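Keeping an old computer going: speaker notes
Evening talk at the Parkent library, downstairs room. Allow an hour with questions. 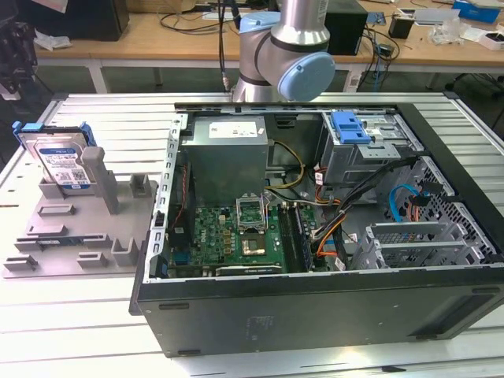 Good evening, everyone, and thank you for coming out. I know the parking is a trial. My name is Gadisa Demissie, and for most of my working life I fixed office machines for a firm called Weerasinghe, photocopiers to begin with and then computers once everybody had one. I've been retired for a while now, but people still ring me up and ask whether they ought to throw the old thing out, and my answer is nearly always the same, which is to put the kettle on and have a look first.

(Pause here. Ask who has a computer at home older than their youngest grandchild. Wait for the hands, they come up slowly.)

I want to talk tonight about the habit of keeping things, really, and the computer is just the one I know best. My mother kept a sewing machine going for 32 years with a tin of oil and a drawer full of belts she'd bought when the shop closed down. She couldn't have told you how the motor worked. She knew what it sounded like on a good day, though, and she knew when it sounded wrong, and she'd stop and go looking before anything got worse. I think that's most of what you need.

So let me start with listening. A desktop computer makes a few noises, and you already know yours even if you think you don't. There's the fan, and if you've an older hard drive there'll be a bit of a tick and a whir. If the fan has grown louder over the winter, nine times in ten it's dust. If the drive has started to click over and over, please stop reading your email and copy your photos somewhere else tonight. I mean it. Go home and do that before you do anything I say after this.

(Tell the Tolero story. Keep it short this time!)

We had a customer, Tolero, a small travel agency up two flights of stairs, lovely people. They had one computer with every booking on it and no copy of anything. It clicked for a month. The manager told me she'd been turning the radio up. By the time I got there I could save some of the letters and none of the bookings, and they spent February ringing customers one by one to ask where they were going and when. She was very good about it. I've thought of her whenever someone tells me they'll do their backup at the weekend.

Now, dust. I'm not going to tell you all to rush home and open up your machines, but for those who'd like to, it's a much friendlier job than people expect. Shut it down properly, switch it off at the wall and pull the power cord out. Give it a few minutes. Lay it down somewhere with good light and a bit of elbow room, and put the screws in a saucer. An egg cup will do. Touch the bare metal of the case before you touch anything else, and do it again from time to time. Hold the fan blades still with a finger while you use the canned air, and go in short puffs. If you can do it on the back porch, so much the better, and your family will thank you.

One box I'd ask you to leave alone is the power supply. Blow the dust off the outside by all means, but don't open it, even unplugged. It can hold a charge and give you a nasty belt. I've worked with these things all my life and I don't open them either.

(Somebody always asks about vacuum cleaners. Say no, kindly. Static.)

The next thing is memory, and people's eyes tend to glaze over when I say it, so I'll be quick. If your computer is slow when you've got several things open and fine when you've only got one, more memory may be the best present you can give it. You'll need the right kind for your machine, so write down the model and take it with you to the shop. The other good present is a solid state drive in place of the old spinning one. I put one in my sister's computer and she rang that night to ask if I'd swapped it for a new one on the sly.

(Pass the paper handout along now. If we run short, people can share.)

I should say something about money, as I know that's on people's minds. A tidy and a new drive at a decent shop is a good deal less than a new computer, but get a price before they start, and ask for the old drive back. It has your life on it. If the shop won't give you a straight answer on either of those, say thank you and try the next one. For those of you on this side of town, Nalteck behind the hardware store will look a machine over and tell you if it isn't worth the bother.

And sometimes it isn't, I have to be fair about that. If it can't run a system that still gets its security updates, then I wouldn't do my banking on it, and I wouldn't want you to either. You might keep it for typing, or for the card games, with the internet unplugged. My neighbour has one in his shed that plays his old organ music and does nothing else at all, and he's very fond of it.

When it's finally time, please don't put it in the bin. The council depot takes computers at the side gate, along with old cords and printers. Take your drive out first, or have someone do it for you.

(Check the time here. If it's run over, skip the bit on printers. They'll ask about printers anyway.)

Printers, briefly. Print one page in colour every couple of weeks so the ink doesn't dry up in the heads. A recipe, a picture of the dog, whatever you like.

Right, I've talked long enough and I can see the tea coming out. I'll stay at the front here for questions, and if you've brought a laptop along in your bag, which I suspect a few of you have, bring it up and we'll see what it has to say for itself.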